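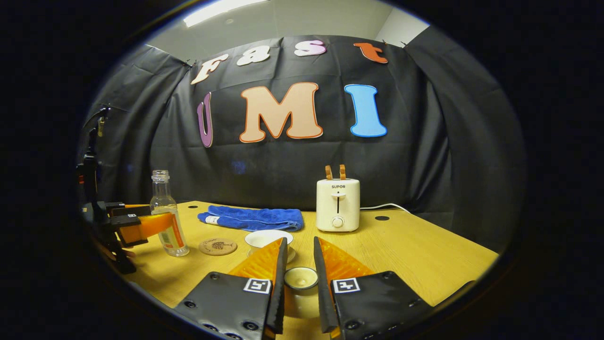
Skillero has issued revision 5 of its practice note for hand-held gripper recording. Operators must now check that the marker on each finger block is unobstructed before a take begins. 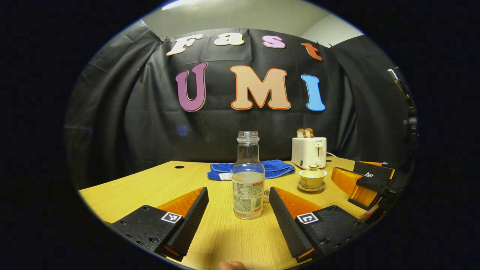
The note also covers two-gripper work on shared tables. Glassware must stand upright between the fingers before closing, as with the uncapped bottle, and the second gripper should approach from the side. Comments go to Kaisu Saarinen by May.

Last updated: May
Contact | © Skillero | Back to top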